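Old office computers to be stripped for parts at Flernley

The repair workshop at Flernley has begun taking in old desktop computers from offices and homes in the Zesbridge area. It has room for 50 machines before the end of the winter – laptops and printers are not being accepted for now.

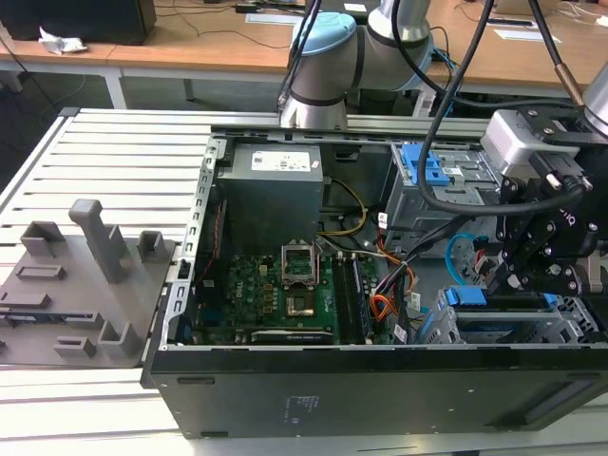
Page last changed: 7 December 2024

Each tower is laid on its side on the bench and the side panel comes off first. Memory, power supply and drives are checked one at a time, and the processor is lifted out of its socket if it can be used elsewhere. Cables are sorted and kept.

The scheme started in September, and 14 rebuilt computers have since gone to the Dikia learning centre. Owners should copy their files before handing anything over. Drives are wiped on site, which takes around 2 hours.

Computers can be left at the Csonka Road entrance. There is a charge of £15 for collection.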